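Section 4: Setting up the table-setting cell

I wrote this section after my second rebuild of the Arnlow cell, so if it sounds like I'm talking to myself, I probably am. Rokeya Marikar has read it through and fixed the parts where I'd skipped a step (thank you, Rokeya!). You'll want the arms mounted and powered down before you start.

4.1 Before you power up

1. Wipe the tabletop and hang the green cloth behind it. Clip it tight. Creases are fine, but a loose corner that flaps into an arm is a real pain.

2. Run each arm through the Tetusham home routine, one at a time. If you get code 426, the arm was bumped while it was off. Home it again and the code clears.

3. Open and close each gripper by hand from the Flallorine screen. Listen for scraping!

CAUTION: Keep your hands off the table whenever the arms are live. The stop button goes on your side, within reach, every time.

4. Check the cables last. Leave enough slack for the full swing of the arm, then tie off the rest. I like to do this with a plate in one gripper, tilted up over the bowls, and the other gripper parked open close by, so I can see where a thin cable ends up when both arms are in close. If it hangs down over the serving tray, as it does with mine, run the motion slowly the first time and watch it the whole way. 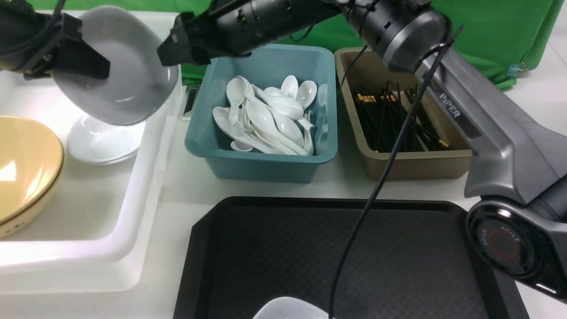

4.2 Loading the bins

1. Dishes go on the left, spoons in the teal bin, chopsticks in the brown one. Don't swap them, even for a quick test (I did once, and lost an afternoon).

2. Load the Mfinanga job file and pick layout 72. The old layout, 929, is still on the list and expects the bins in a different order.

3. Run one setting at the slowest speed and let it finish before you touch anything.
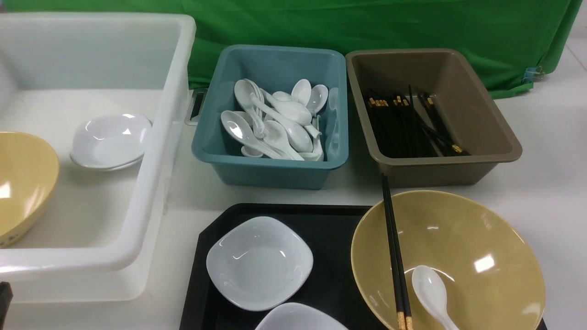
Spoon picks are where I spend most of my tuning time, so start there if the test run gives you trouble. Don't bother lining the spoons up, just tip them in. The pile should be a proper jumble, some bowl-up and some handle-up, or you'll end up tuning for a neat stack that you never see again. Chopsticks are easier. Keep them bunched at the left half of their bin and the gripper has room to come in from the right.

NOTE: If a pick misses 2 times in a row, stop the job and re-home that arm before you change any settings.

4. Save your settings under a new name. Please don't write over mine!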